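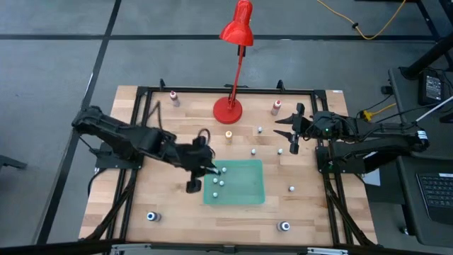 # Petau-Clutter

Petau-Clutter holds 3,200 two-arm demonstrations of ball sorting on a cluttered bench. It goes with the Jandik policy, which we trained at 60 epochs and don't fully trust. 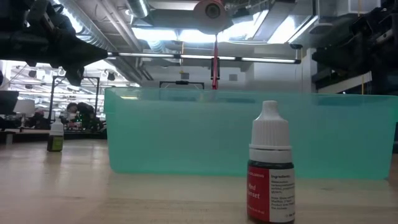

Low side view, dropper bottle in front of the bin.

The headline success rate is 75 per cent. Treat it with care: one bench, one tray colour, and a judge who knew which policy was running. The Breathnach baseline got less tuning than ours.

- Wrist views blur on fast moves. We left those in.

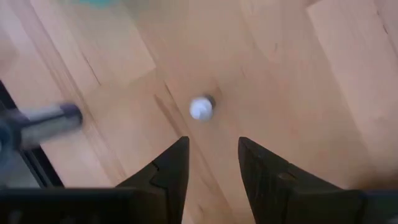

- No held-out bench yet. Please don't cite this as generalization.

8 comments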